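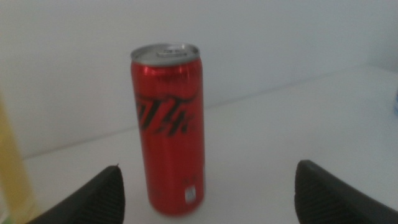 Keep the Bad Runs

Our group at Retton collected 297 examples of a gripper picking up drink cans, and we threw out 28 of them because the approach looked clumsy. I think we were wrong to do it.

A clumsy approach usually means the fingers came in with the can off center, and the operator had to shift over before closing. A system trained only on straight approaches never sees that shift. When it drifts to one side on its own, it has nothing to copy.

The people at Gagnon argue that mixed quality teaches mixed habits. They have a point about operators who wander or stop halfway, and I would still cut those. Seven of our 28 were like that. The rest were ordinary corrections, and they should go back in before we record any more cans in August.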